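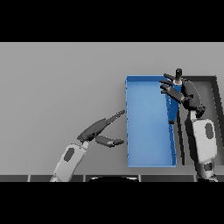 Trivberg's two-handed planner learns to wait its turn

News > Software > Motion planning

Latest Research Tools Jobs Newsletter

Trivberg has released version 3 of Patia, its planner for two-armed robots, and the headline feature is patience. Earlier versions planned each arm on its own and let the collision checker sort out the argument, usually by stopping both.

The new release plans the two hands together whenever they share a workspace. It was tuned in simulation on a tabletop with a blue tray and a dark one, a setting Omolara Okeke, who leads the work, calls "as glamorous as it gets around here."

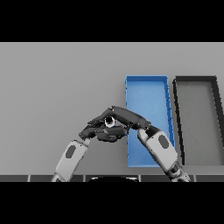

Handovers took the longest. Fingers that belong to different arms are hard to keep apart when they are supposed to be nearly touching, and the old code treated every pass as an emergency. Okeke's group ran 400 simulated trials per build and closed 235 bug reports, several of them filed by Garba Oyelaran against himself.

Callum Sowerby, who maintains a rival tool at Enstead, said he was pleased for them and would be reading the source closely.

Patia 3 is out now. Support for real hardware is promised for August, a month Trivberg has promised before.

We use cookies to remember your preferences. Accept | Manage settings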